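Chapter 7
Working Limits and Safe Handover

On completing this chapter the reader should be able to:
state what is meant by a working limit, and who may change one;
set out the steps of a handover between operator and machine;
recognise a grip that should be treated as doubtful;
complete an entry in the handling record.

7.1 Why limits are written down

In the earlier chapters the arm was treated as a machine to be installed, guarded and maintained. We now turn to the arm at work. Most of the rules that apply at this stage are local ones. They are drawn up by the site, approved by the person responsible for the cell, and kept where the operator can read them before a shift begins.

A working limit is any value or condition outside which the task must stop. It may be a speed, a load, a height above the floor or the kind of object that may be lifted. At the Tudside training hall, whose rules are used throughout this chapter, the handling sheet for light containers runs to 21 entries. Each entry gives the limit, the means of checking it and the name of the person who may alter it. An operator may always choose a lower speed than the sheet allows. Raising one requires a signature.

Limits that exist only in the memory of experienced staff cannot be checked and are seldom passed on correctly. The Mishra review, which examined 651 handling records from sites of differing size, found that 66 of them referred to a limit that appeared on no sheet at all. The practice was usually sound – the difficulty was that a new operator had no means of learning it.

7.2 Handover

Handover is the point at which control passes from a person to the machine, or back again. The Suneo procedure, adopted with small changes at Tudside, requires the operator to leave the marked area, to say aloud that the area is clear, and to wait for the second person to repeat the words. Only then is motion enabled. The same order is followed after every stop, however short.

7.3 Open and stacked containers

Trays and baskets call for particular care. They are light, they bend under pressure, and those placed one upon another may shift separately. The sheet should therefore state whether a stack is to be lifted as one load or item by item, and what is to be done when an upper item is not level.
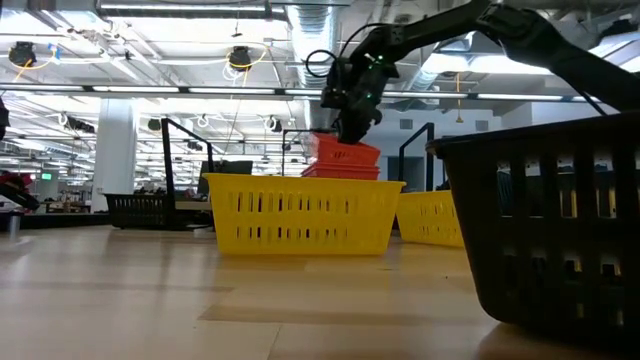 Ruxandra Ursu objects that a rule of this kind asks too much of the written sheet, and would have the operator stop and reset any tray that is tilted, whatever the sheet permits. The view has merit on sites where staff change often. Tudside takes a middle course: entry 47 of its record form, headed Doubtful Grip, obliges the operator to note the tilt and to make the first lift at reduced speed.

7.4 The handling record

The record is completed at the end of each task and kept with the sheet in force at the time. Sites using the Tivusum form should note that a blank box is read as "not checked". Corrections are made with a single line through the error, followed by initials. The worked entries in the next section follow this form.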